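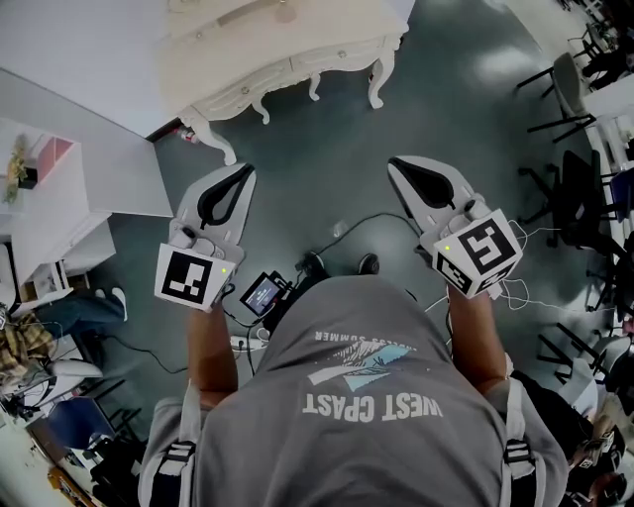

The bus from Stidham came at seven in the evening, and only my aunt got off. She carried one bag and a box tied with kitchen string. In the box was my grandmother's clock.

"It does not work," she said, before she said hello. "It stopped in March, and I did not want to touch it."

We walked up the hill to Pukville. It is 215 steps if you take the short way, behind the bakery, and my aunt took every step as if the clock was asleep and she must not wake it. I offered to carry the box. She gave me the bag.

At home I put water on for tea. She set the clock on the shelf, between the radio and the plates, and turned it a little to the left, then a little to the right.

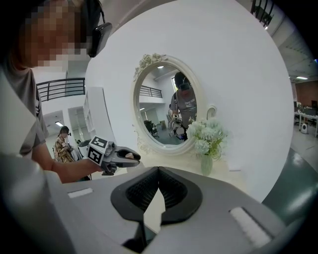
"Your grandmother paid 3000 for it," she said. "She ate only soup that winter."

I did not know this. I knew only that we were not allowed to run in the room where it stood. I opened the small door in the back and found the key, wrapped in a piece of newspaper. The paper was so old that it had become soft like cloth.

"Did you try to wind it?" I asked.

My aunt looked at the key for a long time. Then she took off her coat, for the first time since she arrived, and held out her hand.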